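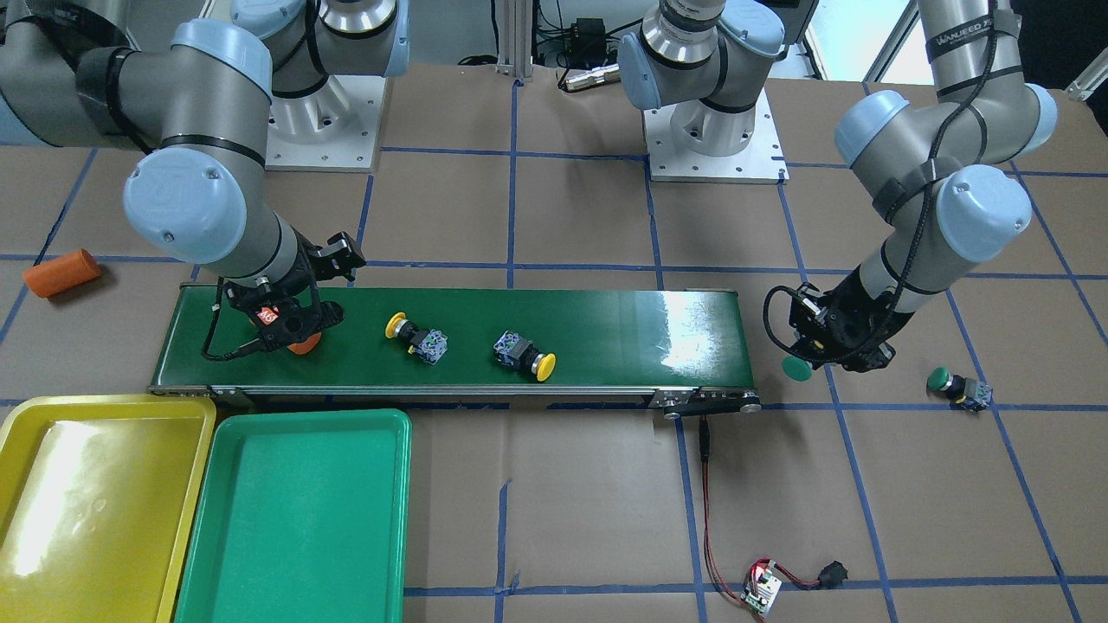

Filed under: Paper, Covers & Rolls > Table Rolls

Print this page | E-mail this page

Plergate Table Roll and Cutter

I sell a lot of paper, but the Plergate is the one I'd take home with me (and I have, there are two of them in my kitchen closet right now). It's a big fat roll of plain brown paper on a steel stand with a cutting bar across the front. You pull, you tear against the bar, you've got a clean table. I've used it for gluing, potting seedlings, cleaning bike chains, a birthday party with an awful lot of finger paint, and one very long evening of stripping a chair that I still haven't finished.

The roll is 454 feet long. People ask me how many tables that is and I can never give them a straight answer, because I don't know your table! Measure the top, add a hand's width at each end so you have something to fold under, and divide. A card table hardly dents it. If you've got one of those long farmhouse things you'll obviously go through it faster, but it still lasts a good while if you flip the sheet over and use the back, like I do.

About the paper

It's made for us by Eide, a little mill I've been buying from since before I had a website. It's heavier than the brown paper you get wrapped around a parcel, and it has a smooth side and a rougher side. I put the rough side up for anything with glue or paint, so drips stay where they land. Smooth side up is better for sewing patterns and drawing, since a pencil doesn't snag on it. There's no coating and no wax on either side. A spilled glass of water WILL get through if you leave it sitting there, so if you're doing watercolors or dyeing eggs, lay an old shower curtain down first and put the paper over that.

It takes tape nicely too. I like low-tack painter's tape, pressed down with the flat of a thumbnail, and I pull it back slowly and low to the table when I'm done. Packing tape holds better, but it'll take finish off an old table and then you'll be writing to me about it. Pencil, crayon and marker all show up fine on the brown. White pencil looks gorgeous on it, if you're doing place names for a holiday dinner.

About the stand

The stand is called the Nasta and you can buy it by itself if you already have a roll you like. It's powder-coated steel in dark green or cream, with rubber feet, and it weighs 9 pounds empty. That sounds like a lot until you've tried yanking paper off a light one and had the whole business slide into your lap. With a full roll on it I wouldn't keep it on a high shelf.

The cutting bar has a serrated edge. It isn't knife sharp, but it'll scrape a knuckle, so I'd do the tearing for small kids. Pull the sheet out past where you want it, lay your palm flat on the paper behind the bar, and tear upward from one corner. Everybody tries to rip it straight up the middle the first time (me included) and you get a big ragged tooth. Corner first and it comes off beautifully.

To change the roll, lift the rod out of its two notches, slide the old core off, slide the new one on and drop it back. The paper should come off the bottom of the roll and up under the bar. If it keeps curling back on you and won't feed, you've got it on upside down.

Getting it to lie flat

This is the question I get most, so here goes. Paper that has been on a roll wants to stay rolled, and it gets worse the closer you are to the core. Put the curl face down, so the ends hug the table, and start taping from the middle of one long side, working outward. Then do the opposite side, pulling gently as you go. Corners last. If you start at the corners you'll trap a bubble in the center and it'll bug you all afternoon.

On a humid day the paper grows a tiny bit and you may see ripples by evening. They go away when the air dries out. If you're marking out something that has to stay accurate, like a quilt layout or a dress pattern, lay the paper the night before and draw on it the next morning.

What comes in the box

One Nasta stand, one full roll, the rod, and a spare pair of rubber feet because somebody always loses one. No tape. I tried including tape for a while and it made the box too big for the cheaper postage, so I dropped it. The stand needs four screws put in and the little wrench is taped inside the lid, so please look there before you throw the lid out!

Colors and refills

Brown is always in stock. White comes and goes, and I usually have more of it in November, when Eide does a run for the gift wrap people. Refill rolls fit every Nasta we've ever sold, even the old ones with the wooden rod. Going by my order book that's 1,222 stands now, which I'm pretty pleased with for a shop this size.

If your order includes refills only, they ship in a plain tube. Keep them standing up or lying down, it doesn't matter, but keep them off a basement floor. Damp gets into the ends and then you've got a wavy edge all the way through.

Things I'd use something else for

Hot pans, for one. Wet clay sticks to it and tears it, so use canvas for that. I also wouldn't put it right against food, as it isn't made for that. As a tablecloth with plates on top it's great, and you can hand out crayons while everyone waits for dessert.

Used paper can go in with cardboard recycling where I live if it's clean. Ours mostly isn't, so it goes under the raspberries as mulch, with the tape picked off, and only if there's no paint or oil on it.

Picking up in person

You can collect from the shop in Bomano if you'd like to save the shipping. We're behind the bakery, use the side door, and ring twice if I'm in the back cutting samples. I'm happy to tear you off a yard to take home and try on your own table first. Mail a note with your order if you want the cream stand, as the order form still defaults to green and I haven't figured out how to change it.

Åsmund Holmgren

Print this page | E-mail this page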